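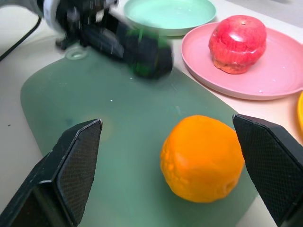

MEDIA RELEASE

Floltville music weekend back for another year, first acts announced

FLOLTVILLE, October 17, 2019 - Three stages, camping by the river and a new late-night program. The Floltville music weekend returns in the new year and early bird tickets are on sale from 9 am today.

First names on the bill are Didix, closing the main stage on opening night, and Zanix, who play a full album set the night after. Both acts are coming to Floltville for the first time. Didix will bring their full brass section. More to be announced before Christmas, including the local lineup.

Site opens to campers at noon on the first day. Music from 3 pm. Main stage finishes at 11 each night, the small tent goes a bit later, then quiet hours in the camp ground. Please respect them, there are neighbours over the river and sound carries.

What's new

The Hrytsenko stage moves to the bottom paddock, where the food stalls used to be. Bigger roof, flatter ground, more shade in the afternoon. Food goes up along the fence line near the main gate. Anyone who queued for dinner last time will know why.

Late-night program in the small tent. Folk, electronic, some spoken word. Capacity is 2 rows of benches plus standing, so get in early.

Free water refill points at all stages and at both ends of the camp ground. Bring your own bottle. No glass on site, this will be checked at the gate.

Local acts

Applications from local bands and solo performers closed in September and the programming team is still getting back to people. If you applied and havent heard, you are still in the mix. All slots are paid. Sets are 30 minutes with a shared drum kit and backline supplied.

Tickets

Weekend pass with camping, weekend pass without camping, and single day. Capped at 3000 people a day across the whole site, same as last time. Under 12s free with a paying adult but they still need a ticket, so add them at checkout. Early bird is $50 off the weekend camping pass until the allocation runs out. No door sales if the weekend sells out beforehand.

Concession prices apply to students, pensioners and carers. Companion cards accepted. Email the ticket desk before you book if you need an accessible camp site, there is a limited number close to the toilets and the main stage and they go quickly.

Getting there

Shuttle buses run from Floltville station to the main gate from mid-morning until after the last set. Gold coin fare. Parking is on the far side of the sports oval, about ten minutes on foot, and needs to be booked with your ticket. Day parking closes at midnight. Camper vans have there own entrance off the river road, please don't follow the car signs or you will end up in the wrong queue.

Dogs can't come in, assistance animals excepted.

Media

Accreditation for photographers and reviewers is open now through the festival office. Please say which days you need and who you are filing for. Artist interviews by request, early afternoon only. High-res logos and site map available on request.

ENDS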